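Setting a Table for a Long Summer Supper

The longest meals in Stestwood happen outdoors, after the heat has gone out of the yard and before the mosquitoes find everyone's ankles. A table for that kind of evening has to hold up for three or four hours, so it pays to keep the setting simple.

Start with the cloth, or skip it. A bare table is fine if the top is in decent shape. If you want fabric, a runner laid across the table does more than one laid down the middle, and two people facing each other can share it. Iron it the night before and roll it around a cardboard tube.

Napkins are the place to spend a little effort. Old cotton shirts and worn-out jeans cut up well, and denim gets softer with every wash. Cut the squares large, pull a few threads from each side for a fringe, and run a line of stitching just inside it.

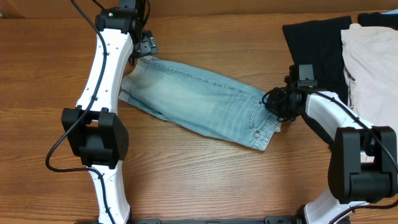 Blue jeans, folded lengthwise on a wooden tabletop.

For flowers, use what is growing. The Saturday-style bouquet from a shop is usually too tall to talk over. Herbs gone to seed, fennel heads and a few zinnias in jam jars sit low and smell good. At Durkside, a small inn up the road with seating for 300 at its harvest supper, the kitchen cuts mint the same afternoon and leaves it in buckets until the plates are down.

Candles need shelter. Staseo makes a plain glass chimney that fits over a standard taper, and a wide-mouth canning jar with an inch of sand does the same job. Allow one light for every 2 guests.

Plates can be mixed. The Đorđević pottery sells its seconds by the crate each April, around 700 pieces in all, and the glazes are close enough to sit side by side. Put the bread straight on the table on a board, with the butter in the shade and the water pitchers at both ends.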